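August 8, 2025

Rain gauge emptied at the usual hour: 9 mm, all of it fallen overnight. Water butt at the back of the shed full to the overflow. The one by the gate is still well down, which confirms that the gutter on that side is not delivering. To be looked at when the ladder is free.

Most of the day went on the seed and the storage question. I have been reading up on plastic boxes against paper sacks, and have come round to plastic for anything that has been properly dried first.
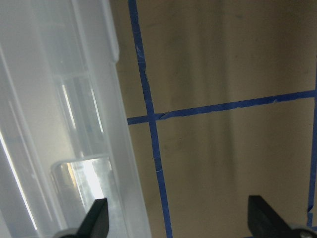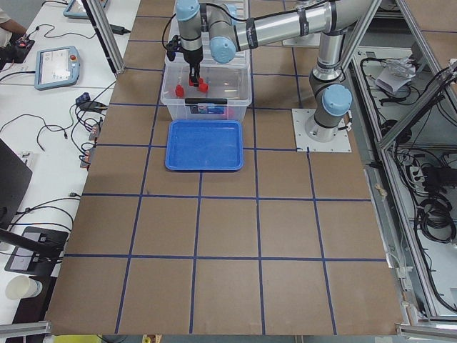
Plastic bins, both pictures.

The beans are the difficulty. Clurkley dwarf was picked in July and has been on the racks since. I weighed the first batch when it came in at 926 g and again this morning at 788 g. The loss is a little under 15 per cent, and the rate has dropped almost to nothing over the last few days. A bean bitten hard leaves no mark, so I am treating it as finished. The Prilureo climbing bean is behind it by a fortnight at least. Pods on the lower third of the poles are papery, the middle third leathery, the top still green. I shall take the lower third only and leave the rest standing unless the wet continues.

Germination test on last year's Usmani lettuce: damp kitchen paper, saucer, north windowsill. Poor. Lettuce seed goes off above a certain warmth and the windowsill may not have been cool enough, so the test is to be repeated in the cellar before I throw the packet out. The old parsnip seed was not tested. It never keeps.

Lilibeth Dela Peña telephoned from Zollimside in the afternoon. Their plots are on heavier ground than ours and she has lost the early onions to neck rot. She lifted them after rain and dried them in a closed shed, and thinks the second of these did the damage. I agree. Mine are on wire mesh under the lean-to with air from below, necks all one way, and the outer skins rattle. She asked for a share of the Clurkley beans. Agreed to send 200 in an envelope, with the row notes.

Labels. Pencil on plastic tags has lasted better than the marker pen, which is faded on everything that faced south. All new tags in pencil. I have also started writing the lot number on a slip of paper inside with the seed, in case the outer label comes away — this happened twice last winter and I sowed a cabbage as a kale.

The seed book now stands at entry 2453. I copied up the July pages, which had been kept on loose sheets, and found one parcel of peas entered under two numbers. Corrected in ink, with the second number struck out and left unused.

Outstanding: ladder and gutter; silica gel to be dried in the oven at a low setting until it changes colour; mesh for the second onion rack, fine enough for shallots; net over the late brassicas, as there were white butterflies on them again by noon and eggs under two of the leaves I turned.

Barometer falling slowly at nine in the evening. Wind south-west, light. Lean-to flap tied down on the windward side and the racks moved in by a foot.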